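Calen room pack opens for trial accounts

Georgiou has added a home office set to Calen, its simulation package for training and testing robot arms. Trial accounts can load it starting in March. The pack is built for small-item work on and near desks, which members in Prunville have been asking for since the kitchen set came out.
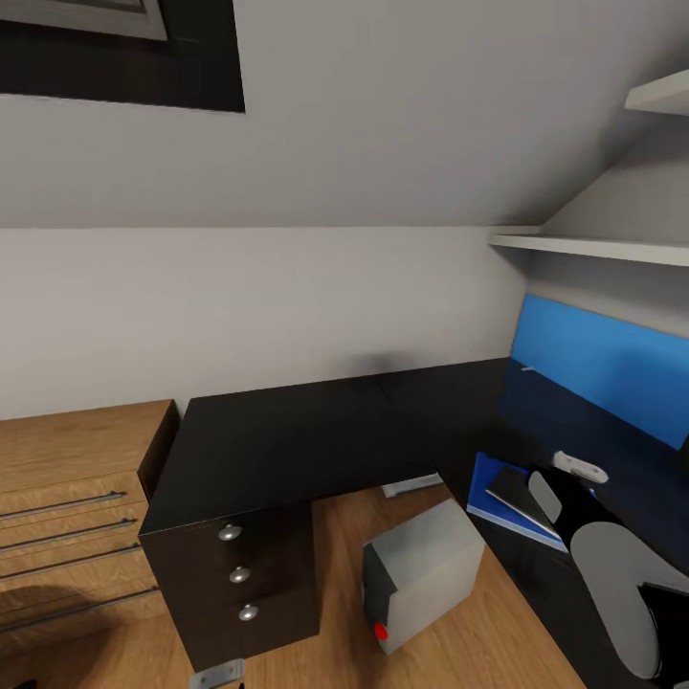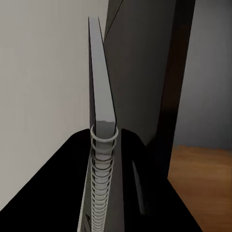 Renders from the Calen home office set: the desk and gripper, then a spiral notebook held between the gripper's fingers.

The pack comes with 4 room layouts and 15 task scripts. Each script can be run from a room view or a close view of the gripper. Wall color, floor finish and lighting can be changed in the settings file, and objects can be moved before a run starts. A trial account includes up to 4000 runs, after which it has to be moved to a paid plan.

Radka Stojanovska tried the pack for us on the two office machines. Setup was simple on both. She found the notebook tasks the most useful part, as thin items are hard to grip well and the contact settings can be adjusted one at a time. Her main complaint is the export tool, which saves each run as a separate file and has no batch option. The manual is also thin on how to add your own objects.

Members who want a trial account should write to Spyros Spahić at the Brirkcombe office. Please say which version of Calen you have now, as the pack does not load in version 2 or earlier.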